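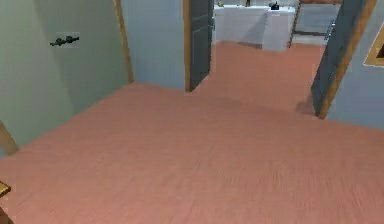
Seidu Bawa writes that the ferry stories alone were worth the price of the set, and that he would have liked a longer chapter on the drowned bells.

The Holham Folk Tale Set
Published by the Agyeman Society for Local Tradition
Availability: in stock
Item: boxed set, 2 volumes with folded map

The Holham Folk Tale Set brings together 74 tales, sayings and short legends from the town of Holham and the farms along the lower river. Most were told aloud within families and had never been printed. The Society's editors have kept the wording of the tellers wherever a recording or a handwritten copy exists, and have marked every place where a gap was filled from a second version.

Volume one covers the river, the ferry and the mill. Volume two covers the upper town, the chapel hill and the road to Bevberg, including three different accounts of the night the market bell rang by itself. Each tale is followed by a short note giving the street or field it belongs to, the decade in which it was written down, and any other town known to tell a similar one.

The folded map shows the streets under their older names. It is printed on one side only and may be ordered separately.

Contents of the box
Volume one, sewn binding, with index of places
Volume two, sewn binding, with index of persons and glossary
Folded map of Holham and the river farms
Card listing corrections to the first printing
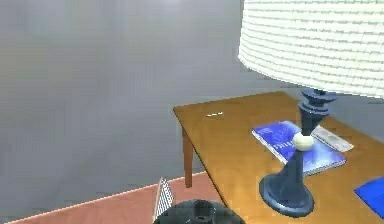
Reading time: 2 minutes

About this edition
The present printing is limited to 2,000 numbered sets. It replaces the single paperback volume, which is no longer sold. Owners of the paperback should note that the tale numbers have changed — a table at the back of volume two gives the old number beside the new one.

The introduction, by Araba Kpodo, deals with the habit of moving a legend from one house to another when the first house is pulled down. Readers who know the tale of the miller's second shadow will find all of its known addresses listed there.

Schools and libraries
Schools, public libraries and local history groups may order at the reduced rate. Orders should be sent on headed paper or from an official email address. Single tales may be copied for classroom use if the name of the set is printed on each copy. Permission for stage readings and broadcasts must be requested in writing.

Delivery and returns
Orders are packed by our distributor, Vindano, and sent by tracked mail. Sets may be returned within one month of delivery if the seal on the box is unbroken. Damaged sets will be replaced with a set bearing a different number — a particular number cannot be reserved.

Related items
Folded map of Holham, sold separately
Bevberg Road: Songs and Rhymes, in preparation, expected in May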